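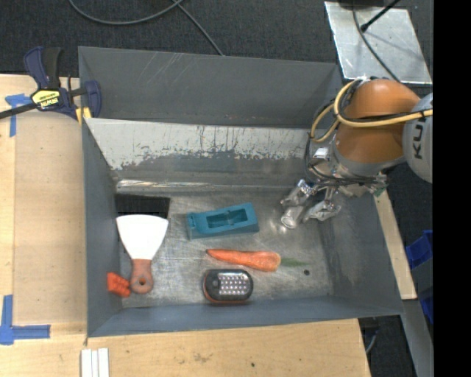 바닥에 잔기스 가득한 회색 금속 통. 왼쪽에 있는 게 퍼티칼.

## 퍼티칼·헤라 관리 메모 (05/09/2023)

급하게 적음. 나중에 정리할 예정.

**쓰고 나서**

- 굳기 전에 닦기. 무조건. 젖은 걸레로 한 번, 마른 걸레로 한 번
- 물에 담가두지 말것. 나무 손잡이는 불어서 벌어짐
- 이미 굳었으면 다른 헤라로 긁어내고, 남은 건 사포 320방 말고 좀 더 거친 걸로
- 녹 살짝 올라온 건 식초 묻힌 키친타올로 감싸서 32분. 타이머 맞추다 애매하게 끊었는데 딱 좋았음

**날 상태**

손톱으로 날 끝을 살살 훑어보기. 걸리는 데 있으면 벽에 줄 생긴다. 숫돌 없으면 평평한 유리에 사포 깔고 밀어도 됨. 모서리는 아주 조금만 둥글게. 석고보드 이음매 할 때 종이테이프 안 찢어먹음.

**퍼티 바르기**

- 얇게 두 번. 두껍게 한 번 하면 갈라짐
- 처음엔 칼을 세워서 밀어넣고, 마무리는 눕혀서
- 못자국은 작은 칼, 이음매는 넓은 칼. 넓은 칼로 못자국 메우면 주변만 지저분해짐
- 마르는 시간은 포장지 보고. 장마철(7월)엔 하루 더 잡음. 작년에 서두르다 페인트 다 들떴음ㅠ
- 남은 퍼티는 윗면 평평하게 눌러서 랩 밀착, 그 위에 뚜껑

**보관**

금속 통은 청소 편해서 좋은데 바닥에 물기 남으면 공구에 녹 옮는다. 안쓰는 수건 한 장 깔면 됨. 날끼리 부딪치지 않게 한 방향으로. 오래 안 쓸 거면 기름 한 방울 발라두고, 다시 쓸 때는 꼭 닦고 쓰기. 기름 남은 채로 바르면 퍼티가 안 붙어요.

날 덮개는 우유팩 잘라서 접으면 됌. 고무줄로 한 번 감고 끝. 다이소에서 2,000원짜리 케이스도 사봤는데 헐거워서 결국 우유팩으로 돌아옴.

실리콘 제거는 다음에 따로 적겠음.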